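Evari household tasks, second progress report

Prepared for the Varma programme office by Sum-yee Chien, Erkden

1. Period and scope

This report covers work package 2, demonstration of household tasks by remote control on a full-size humanoid. Work package 1 (bench trials with a single fixed arm) closed in the last period and is mentioned only where its results are reused. Spending is in line with the plan and no transfer between budget lines is requested.

2. Demonstrations recorded

We recorded 119 demonstrations, against a target of 100 for the period. Of these, 17 were rejected on review, mostly for lost synchronisation between the operator's hand data and the robot's joint readings. The shortfall after rejection will not be specially made up, as the next period's target was set with a margin.

Each demonstration is one walk to a piece of furniture followed by one arm movement at it. The operator wears a headset and a pair of tracked gloves. Arm and hand motion is copied from the operator joint by joint, with limits on speed at the shoulder and elbow. Walking is not copied. The operator gives a direction and a pace with a foot pedal and the robot's own balance controller places the feet. We tried copying the operator's steps early in the period and dropped it after seven sessions - the delay was short enough for the arms but too long for the legs.

3. Software

The Cusus recorder now writes joint angles, motor currents, hand positions and room video against a single clock. Before this change the video had to be lined up by eye, and two people lining up the same recording did not always agree. Recordings from before the change have been kept but are marked as second grade and are left out of training by default.

A pause function was added at the operators' request. On pause, the arms hold position and the legs return to a balanced stand. On resume, the gloves must be brought back close to the held pose before control is handed over. This removed the sudden arm movement at restart noted in our last report.

4. Operators

Three operators are trained. New operators tend to begin the reach before the robot has finished stepping, and the resulting recordings mix two motions that we need to keep apart. The written procedure now asks for a full stop at the furniture before the hands are used for contact. Moving an arm into a ready position on the way is allowed.

5. Furnished room

Standing and stepping by the desk:

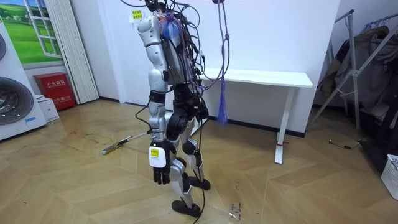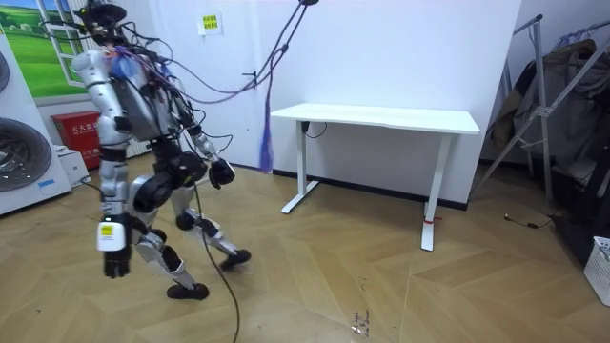 Work at the desk height used so far is considered complete. Lower surfaces are harder, as the operator has to bend and the balance controller does not yet take torso pitch from the headset. A first version of this is under test in simulation.

6. Risks

Hand wear remains the main risk. Finger position drifts over a long session, and we now recalibrate at the start of every session and again after any fall or hard contact. One spare hand is held on site. Delivery of a second has slipped to October.

Cable management is a smaller risk. Routing across the shoulders makes some arm positions awkward, and operators have been told to avoid raising either hand above the head until it is revised.

7. Next period

Planned work is as follows.

Torso pitch control from the headset, first in simulation and then on the robot.
Demonstrations at two lower surface heights.
First training run on the accepted recordings, with results to be reported whether or not the robot completes the task unaided.
Revised cable routing at the shoulders.

We ask the programme office to confirm that second-grade recordings may be left out of the data release. If they must be included, we will need extra time to line up the video and would send a revised schedule.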